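両腕ロボットのデバッグ、または皿を待つ人生について

読了時間:8分

先週からずっと、皿のことを考えている。料理の話ならよかったのだが、残念ながら制御ソフトの話である。

うちのチームで今書いているのは、二本の腕を協調させるためのタスク実行層で、社内ではIgnacioと呼んでいる。名前の由来を聞いたら、Iraís Varelaさんに「特にない」と言われた。由来のない名前のソフトは長生きするという説を私は勝手に唱えているのだが、Ignacioの前身だったKomowにも由来はなく、こちらは十二月に死んだ。説は早くも怪しい。

Komowが何をするものだったかというと、大きな状態機械だった。「近づく」「つかむ」「持ち上げる」「置く」が箱になっていて、箱と箱のあいだに矢印がある。最初は紙一枚に描ける美しい図だった。そこへ「つかみ損ねたら戻る」が足され、「戻る途中で相手の腕がいたら待つ」が足され、「待っているあいだに皿の位置推定が更新されたらやり直す」が足された。最終的に遷移は711本になった。Zdenka Zupanさんがその図を大判で印刷して壁に貼ったところ、通りかかった人に路線図かと聞かれたそうだ。路線図なら少なくとも終点がある。

Ignacioはこれをビヘイビアツリーで書き直したものである。ツリーにすれば全部解決する、と私は設計会議で言った。議事録に残っているので否定できない。実際には、矢印の複雑さが木の枝の複雑さに引っ越しただけで、家賃は前より高い。毎周期ルートから評価するので、どこかのノードが「実行中」と「失敗」のあいだで一瞬迷うと、腕も律儀に一瞬迷う。迷いが周期ごとに続くと、腕は小刻みにふるえる。見ていてたいへん人間らしく、まったくうれしくない。

さて、皿である。

皿は知覚にとって嫌な物体だ。薄く、丸く、回転対称なので姿勢の一自由度が決まらない。決まらないなら決めなければいいのに、うちの推定器は真面目なので、毎フレーム何かしらの値を返してくる。つるりとした皿が回転しているかどうかなど誰にもわからないのに、推定値のほうは元気よく回っている。それを把持計画がまた真面目に受け取って、「では手首を半周させましょう」と提案する。真面目な部品を真面目につなぐと、全体としては奇行になる。

これについては、推定結果に対称性の情報を付けて渡すことで片付けた。計画側は「この軸まわりはどうでもいい」と知っているので、今の手首の角度にいちばん近い候補を選ぶ。書いてみれば数十行の変更で、Illia Yatsenkoさんのレビューコメントは「なぜ最初からこうしなかったのか」の一行だった。返信欄をしばらく眺めて、親指を立てた絵文字だけ返した。

片付かなかったのは、もう一つのほうだ。 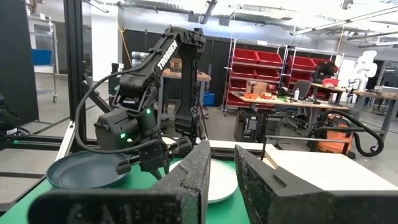 手首側のカメラから。向かいのTrossenの腕が、傾いた皿の縁をつかんでいる。

皿の縁をつかんだ腕がもう一本いると、計画器にとっての世界はかなりややこしくなる。相手の腕は障害物なのか。持っている皿は相手の一部なのか、それとも作業対象なのか。こちらの目標は台の上で動かない白い皿のほうなのか、傾いた紺っぽいほうなのか。人間ならまず聞かれもしない問いに、衝突判定は一つずつ白黒をつけたがる。

Ignacioの初版では、つかまれた物体は「つかんだ腕に付属する」と宣言していた。宣言した瞬間、もう片方の腕の計画器から見ると、皿は作業対象のリストから消えて障害物になる。ここまではいい。問題は放したときで、付属を解除する処理と、知覚側が物体を再登録する処理の順番が決まっていなかった。運がいいと皿は作業対象に戻る。運が悪いと、障害物としての皿と作業対象としての皿が同じ場所に二枚重なって存在する。計画器は二枚目の皿をつかみに行こうとして、一枚目の皿に衝突すると言って断る。理屈は通っている。通っているから腹が立つ。

私はこれを「幽霊皿」と名付けた。チケットの題名にもそう書いたら、Bożena Borkowskaさんに「検索しづらいので英語にしてください」と言われ、ghost plateになった。怖さが減った気がする。

再現には手間がかかった。シミュレータでは出ない。シミュレータの世界では知覚の遅延がきっちり一定で、メッセージは行儀よく並んで到着するからだ。実機では到着順がときどき入れ替わる。そこで、実機のログからメッセージの時刻だけを抜き出し、遅延の分布をシミュレータに食わせることにした。こうして回した566回の試行のうち、幽霊が出たのは5回。少ないと思うか多いと思うかは立場による。報告書を読む側なら少ないと思うだろうし、その場で非常停止ボタンに手をかけている側なら多いと思う。私は後者である。

原因がわかってからの修正は、例によって地味だ。シーンの更新を全部一か所に通し、版番号を振った。付属の解除と物体の再登録は一つのトランザクションにまとめ、途中の状態を計画器に見せない。古い版で立てた計画は、実行直前に照合して捨てる。データベースの人が聞いたら「それは昔からある話ですね」と言うはずで、現にAniela Szulcさんは前職がデータベースの人なので、そう言った。しかも三回言った。

ロボットのソフトを書いていると、よその分野でとっくに名前の付いた問題に、皿を片手に一から出くわすことになる。競合状態、キャッシュの無効化、二重登録。違いといえば、こちらではバグが質量を持っていて、たまに机をこする音がするくらいだ。

ついでに、道具のほうも直した。これまで、ログを見るときは時系列のグラフを何本も並べて、関節角と把持状態と知覚の出力を目で突き合わせていた。目は裏切る。夕方の目は特に裏切る。そこで、再生画面の手首カメラの映像に、計画器がその時点で信じていた物体を輪郭線で重ねる機能をTrireckに足した。Trireckはうちのログ再生ツールで、もともとIlliaさんが週末に書いたものが、いつのまにか全員の生命線になっている。週末に書かれたものなので、設定ファイルの項目名に本人の機嫌が反映されている。

輪郭を重ねてみると、幽霊皿は一目でわかった。本物の皿の縁から少しずれて、もう一枚ぶんの線が出ている。グラフで三日悩んだものが、絵なら一秒である。なぜ最初からこうしなかったのか、という例のコメントが頭の中でIlliaさんの声で再生された。今度は声に出して謝っておいた。

輪郭線にはおまけもあって、自分の指が視野のどこを占めているのか、計画器が驚くほど気にしていないことがわかった。手首のカメラでは、下のほうにいつもグリッパの指が大きく入る。人間は指の向こうに皿があると思って見ているが、推定器のほうは、指に隠れたところで皿が終わっていると思っていることがある。今は指の形をマスクとして渡し、隠れた部分を「ない」ではなく「わからない」として扱うようにした。わからないものをわからないと言えるソフトは強い。私も設計会議でそうすべきだった。

残っている宿題は、二本の腕の待ち合わせである。今のところ、片方が動くあいだは片方が待つという、譲り合いの精神にあふれた実装になっている。それぞれが相手の完了を待つ枝を持っているので、条件が悪いと両方が待つ。廊下で人とすれ違うときのあれと同じで、こちらの二人は会釈もしない。時間切れで片方を先に行かせる処理を入れたが、どちらを先にするかが今は名前のアルファベット順で決まっている。leftが先で、rightはいつも後だ。右腕に労働組合があったら話し合いになる。

来週は優先度をまともに計算する版をStonauのブランチに載せる予定で、動いたらまた書く。動かなかった場合も、たぶん書く。書くことはそちらのほうが多い。

とりあえず今日の夜間テストは仕込んだ。皿は白いほうから始める設定にしてある。設定ファイルのコメント欄には、Illiaさんの字で「祈れ」とある。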